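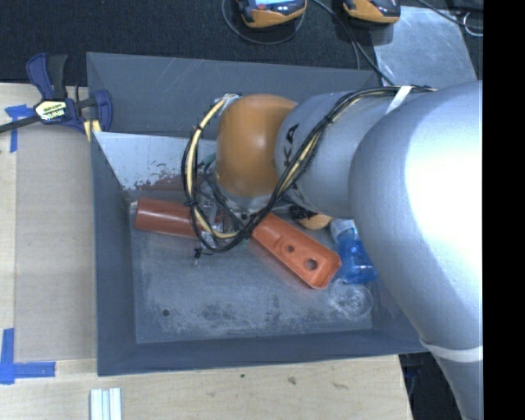 The Remedy

The hearing room in Lindlow had been booked until six, and at twenty past five the lawyers for Latitora were still on page 30.

The monitor sat at the end of the table with her own copy. She had been appointed in March, when both sides ran out of other names to object to. Her job was to read whatever the company offered and tell the regulator whether a person could use it. She had worked in payroll software before this. She did not think of herself as an expert on search engines, and she had said so at the interview.

The proposal ran to 758 pages with the annexes. Under it, Latitora would show rival shopping results in a box beside its own. The box would be gray. There were 7 annexes on the gray.

"Our position is that the shade is neutral," the senior lawyer said.

"Neutral compared to what?" the monitor asked.

He turned to a younger colleague, who turned to a binder. They agreed to come back to it.

Across the table, the man from Altico had stopped taking notes an hour ago. His company had filed the first complaint. Back then it had 80 employees and a price comparison site that people in four countries used to buy washing machines. It now had eleven employees and a lease it was trying to get out of. He had told her this in the hallway by the coffee machine, without any particular feeling, while he looked for change.

At a quarter to six she asked for the laptop. The company had brought a working version of the new page, and so far it had only been shown as printouts. The younger lawyer plugged it in and slid it over.

She typed "washing machine." The page came up. She scrolled past the map, the ads and Latitora's own listings, and there was the box. Altico was the third link in it.

She clicked. It took her to a page of dryers.

"That's a test server," the senior lawyer said.

"I understand," she said, and wrote it down.

The man from Altico leaned over to see the screen. He looked at the dryers for a while. Then he asked if anybody minded if he opened a window, and went and did it.

She took the file back to her hotel, the old Kovačević building behind the station, and read annex four at the desk with her shoes off. Her phone had a recall notice from her landlord about the boiler. She opened Latitora to look up the model number, got her answer on the first line, and went back to reading.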